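Femport forum > Data collection > Household tasks

Black clothes on a striped mat: keep or bin?

tallowgate
January 17, 2025

We are 900 clips into a laundry set with the hand-held grippers and I would like opinions before we carry on. The garments are mostly dark, and a lot of the work is done over a bed with a woven striped mat on it. My worry is that the model learns "dark shape on stripes" and falls over when given a white shirt.
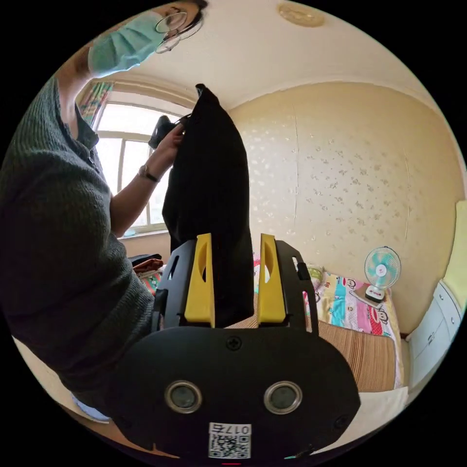 Posted by tallowgate | Household tasks

In that one the top of the garment is held by hand and the bottom is between the yellow fingers. I have been labelling these as "hold and stretch". Happy to be told that's wrong.

pell_m
Label is fine. I'd split it in two though, one for the hand and one for the gripper. We used a single label on the Enell set in December and had to go back over 2000 clips to separate them.

As for the mat, leave it. People have patterned beds.

orrery9
I disagree with pell_m. One patterned bed is fine, but the same patterned bed in every clip is a problem. At 900 I would stop and change rooms. More clips from the same spot won't buy you much.

tallowgate
Changing rooms means setting everything up again, so I'd like to finish the list here first. It isn't all folding. There are 14 tasks on the sheet and some use other household items. 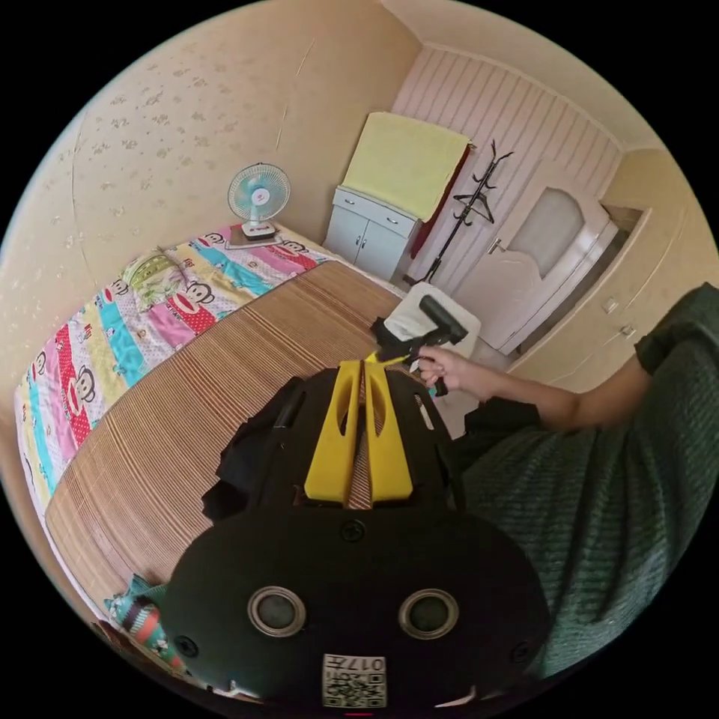 Hand vacuum, same bed, wider view of the room.

pell_m
Good, you can see the cabinet and the door in that. Are you keeping the wide views whole or cropping them before training?

tallowgate
Whole. I tried cropping to the middle and lost the hand in too many clips.

sandbeck
Keep them whole. The bent edges look bad to us but the model copes, provided every clip has the same lens. Do not mix in cropped ones later.

My question is about the cloth. When it hangs in a long fold behind the fingers, can your labellers tell where the grip starts? Ours on the Sfeir job could not, and two people would mark the same clip half a second apart.

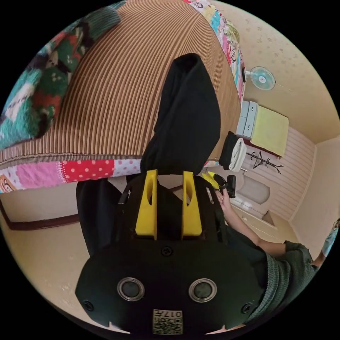 Black cloth behind the fingers, bed at upper left (clip added by tallowgate)

tallowgate
Added one above so you can see what we have. Black cloth, black gripper body. The yellow fingers help, but I agree the start of the grip is hard to mark. At the moment we go by when the fingers stop closing.

sandbeck
That's what we ended up doing. Write it down in the labelling notes or the next person will do it by eye.

orrery9
Or use a lighter garment and the problem goes away. I don't see why everyone is working around it.

pell_m
Because people own black clothes. A set with only easy colours is no use to anyone.

orrery9
I didn't say only. I said some. Half and half would do.

tallowgate
Fair. I can do half of what's left in light colours. One more to look at, with the fingers nearly shut on the cloth.
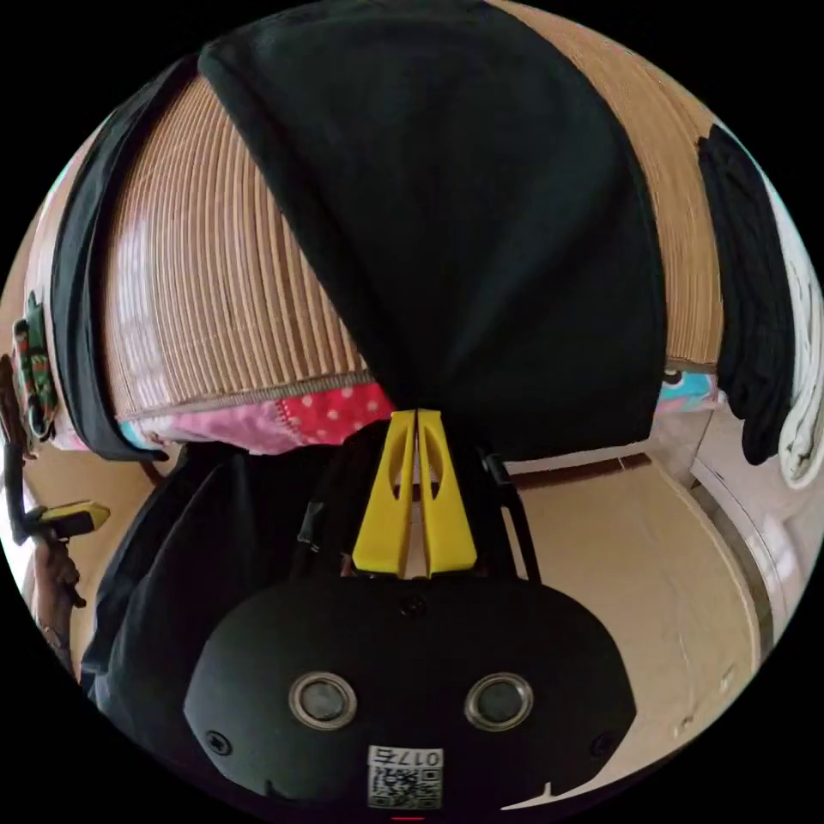 tallowgate, Member, Household tasks

I can make out the tips against the mat but I already know where to look. Would you pass this or send it back?

sandbeck
Pass. The tips and the cloth are both clear enough.

orrery9
Pass, but there's a second dark garment hanging at the right edge. Mark which one is the target.

tallowgate
Will do. Plan is to go up to 1000 here with light clothes, then move to the Anell flat and start the sheet again from the top. I'll put the labelling notes in this thread once they are typed up.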